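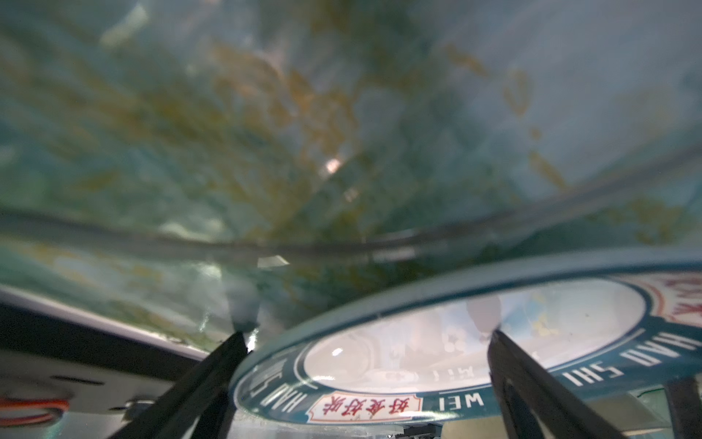 Gripper fingers on either side of a clear plastic lid with a teal printed band.

Packer weighs second pair of robot arms

Mon 19 October – Local News

Corstead food packer Malau wants to buy 2 more robot arms for its lid and container line, and it wants the order in before the end of the year.

Plant manager Afonso Cardoso put the plan to staff this morning. Arms would come from Kravchuk, grippers bought separately. Quotes are in for the arms, not yet for the grippers – thats where the budget could still move, he said.

"The arm is the easy part to price," Cardoso said. "Fingers, cables, spares, the fitting. Last time we left spares out and paid for it in the spring."

The line handles 47 kinds of lid and tub. Clear plastic is the tough one, according to Ertuğrul Öztürkmen, who runs the trials. Glare off a curved lid can throw off the wrist camera, and he wants money set aside for better lighting. No figure given for that yet.

Also on the list: 8 sets of spare fingers and 168 hours of operator training, to be shared between day and night shifts. Training would be held at the company's Grudbridge site.

Leasing was looked at and has not been ruled out. Cardoso said monthly payments looked fine but the contract ran longer than he liked.

No job cuts planned, the company said. Staff can send in questions untill the end of the month.

Final vote on the spending is due in December.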